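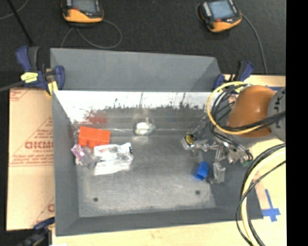 Metal bin, current contents. Two holes in the floor, one lower left, one over on the right.

Steel bins for small stuff, worth it or not?
Storage & Workspaces > Bins, Totes, Shelving

benchrat_60
I keep reading that metal bins are the grown-up choice and plastic totes are for people who don't care about their stuff. I've had a big gray metal one for a while now and I'm not sold. Picture is up top. You've got an orange-red block, a blue one, a clear crinkly package, something small in pink and purple, and a little silvery thing in shiny wrap sitting over by the far wall. Plus a crumpled wrapper that should be in the trash.

My complaints so far. The floor is scuffed all over. The shine makes it hard to find anything in clear plastic. And I don't understand what the holes are for. The Storkine people call theirs "utility openings," and that tells me nothing.

So before I buy a second one, somebody talk me into it or out of it.

pallet_jacqui
Out of it. Next question.

OK, longer version. Metal bins make sense if you're throwing castings or bolts in them. For little packets and blocks you're paying for strength you will never use. I ran Kekine steel bins in a stockroom for 8 years and the only thing I can say for them is that they outlived the job.

So-yul Shim
I'll take the other side. Plastic totes bow, the corners go white, and then one day you pick one up and the handle stays in your hand. A scuffed floor is a cosmetic issue. Of course it's scuffed, it's bare metal and things get put in it. I wouldn't count that against it at all.

The clear package problem is real though. Glare on plastic on top of glare on metal. I can find the blue block from across a room and I'd probably have to feel around for the silver one.

benchrat_60
Right, and the silver one is the one I want half the time.

dunmore_k
Question for the pro-metal crowd. Has anybody here measured whether metal bins last longer, or are we all repeating what the Saston catalog says? Every time this comes up somebody says "buy once" and then it comes out they've owned the thing for one August.

So-yul Shim
I've had mine since my second apartment, if that helps. No, I didn't keep a spreadsheet.

dunmore_k
It doesn't help much but I appreciate the straight answer.

In-ho Yoo
The holes are for fasteners or for drainage, depending on the bin. Two small round ones near one side could be either. If they were meant for drainage I'd have expected them near the corners or at the lowest point, so I lean toward mounting. Put a screw through and see what size fits.

pallet_jacqui
Or they were drilled by the last owner for something long gone. People put way too much thought into holes.

In-ho Yoo
Also possible. Was it bought used?

benchrat_60
Used, yes. From an office clearance, no paperwork. So we're back to guessing.

marigold_shed
If you keep small parts in there, cover the holes. Painter's tape on the underside is plenty. I lost a set of tiny screws through a hole smaller than you'd think and found them under the bench when I moved out.

benchrat_60
Everything in there now is a lot bigger than the holes, but fair.

marigold_shed
Sure, now. Give it a month.

On the shine, put down a liner. Plain dark felt, cut a little oversize so it stays put. The shiny wrap shows up right away on dark felt. Costs next to nothing and it makes the bin a lot quieter.

tallow
Liners are a scam. You buy a bin because it's easy to wipe out, then you put a carpet in it that holds every crumb and bit of dust. Six weeks later you've got a dirty rag in a box.

marigold_shed
You can shake it out. It's felt. I'm not upholstering the thing.

tallow
I've never met a person who shook out a drawer liner.

So-yul Shim
I shake mine out.

tallow
I've still never met one.

dunmore_k
Slightly off topic, but can I ask why these five or so things share a bin to begin with? I see two blocks, a package and some wrapped bits. To me that's three categories in one box. You don't have a metal problem, you have a sorting problem.

benchrat_60
They share a bin because it's the bin that was there. I don't have a theory of it.

dunmore_k
Then buying another big one just gets you two of these. Get small dividers, or a couple of shallow trays to sit inside. Blocks one side, wrapped stuff the other. Then see if you still hate it.

pallet_jacqui
Agree with this, and I don't agree with dunmore much. A big open bin always ends up the same way. The light stuff slides to the walls and there's a wrapper under something. In your picture the pink and purple thing is already over by the left wall with the wrapper packed in around it. In my stockroom that's where we found everything we'd reported missing.

benchrat_60
That's annoyingly accurate. OK, what dividers? I looked at the Furukawa ones and the price made me close the tab.

In-ho Yoo
Don't buy branded dividers for a used bin. The left wall on yours slopes in toward the bottom, so anything cut square is going to leave a gap at the top or jam at the floor. Measure at floor level and again at the rim, then cut corrugated plastic to fit. An old yard sign works.

So-yul Shim
Good catch on the slope. That's also why stuff creeps under trays in these. If you go the tray route, get one with tapered sides.

gravelpit
Has anyone said rust yet? I'm saying rust. Scuffs today, orange freckles in two winters if it lives in a garage. The far wall on that one already has dark ragged speckles down low and some thin streaks. I wouldn't bet money on what that is from a picture, could be a reflection, could be grime. But I'd check before I bought its twin.

benchrat_60
I took it for reflections of whatever's lying around. I'll wipe it and look.

gravelpit
Wipe with something white. If the cloth comes up brown you have your answer. If it comes up black it's probably just dirt or old oil.

tallow
Or it comes up clean and gravelpit goes and worries about somebody else's bin.

gravelpit
Happy to. There are plenty.

pallet_jacqui
While we're at it, the rust talk is why I don't buy the "forever" pitch. Saston claims theirs is good for 2,000 cycles of something. Cycles of what? Opening? It's a bin. It doesn't open.

dunmore_k
Loading and unloading, I'd guess. Which you'd get through in a busy shop pretty quick. For a bin at home it's a meaningless number either way.

So-yul Shim
On that I'll give you both the point. I like metal bins and I still wouldn't trust a number with no unit next to it.

benchrat_60
OK, where I've landed for now:

Not buying a second one yet.
Tape under the two holes.
Toss the wrapper.
Cut a divider, measure at the floor and at the rim.
White cloth on the far wall.
Undecided on felt. I hear tallow on the crumbs but I'm also tired of groping around for shiny things.

marigold_shed
Try it on half the bin. Put the wrapped things on the felt side and the blocks on bare metal. The blocks are orange and blue, they don't need any help being seen.

tallow
Half a carpet. Fine. I could live with half a carpet.

pallet_jacqui
For the record I still say sell it and get two plastic totes with lids. Clear ones, so you can see in.

benchrat_60
Clear packages in clear totes?

pallet_jacqui
Gray totes, then. You know what I mean.

In-ho Yoo
Post the hole diameter when you get a chance. I'd still like to know if they're for mounting.

benchrat_60
Will do. Calipers are in a different bin, which is a whole other thread.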